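28 September 2023

I've graded essays for 22 years, and this fall I stopped putting numbers on first drafts. My department at Okonkwo still wants scores in the system by March. 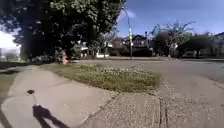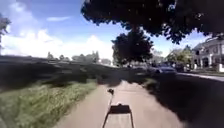 Written comments take me about seven minutes a paper. I have 105 students, so I now do it in batches. Between batches I walk — a paved path with grass on both sides and shade from the trees is enough. Most of them read the comments now.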